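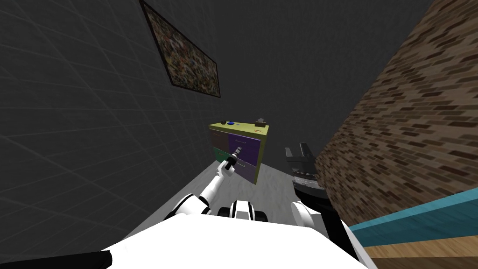 A speckled print hangs above a small chest of drawers.

Home News Business Arts Events Classifieds Contact

Zovwood to pick hallway art by ballot, again

Aug 23, 2023

Zovwood will try once more this fall to decide what should hang in the upstairs hallway of its town annex, a question that has now outlasted the carpet.

The town announced the new ballot on its website, a few lines below a notice about leaf pickup. Residents will choose from seven prints, all of them offered on loan by Pulletti, the frame shop on Sutcliffe Street. The first vote, held in May, ended in a tie between a lighthouse and a different lighthouse.

A runoff was planned and then dropped when the town learned that both prints showed the same lighthouse, painted from opposite sides. Neither is on the new list. Supporters of the east view have asked for an explanation in writing.

The new choices lean toward the abstract. They include two works made up mostly of dots, a large gray square titled "Morning," and a pear. Pulletti describes the pear as "approachable" in its handout and offers no such comfort about the square.

Nearly 2,000 ballots were mailed for the May vote, many more than the number of people who have any reason to go upstairs at the annex, where the town keeps its permit records and a water fountain. Turnout was described at the time as strong. The school budget, on the same ballot, drew fewer votes.

Soson, the printing company that handled the May ballots, will do the job again. It has promised color pictures this time. In May the choices were shown in black and white, which was said to have hurt the sunsets.

Voting will run for six weeks. Ballots can be returned by mail or dropped in the box at the annex, on the ground floor. The winning print will hang for four years, after which the town will have to ask again.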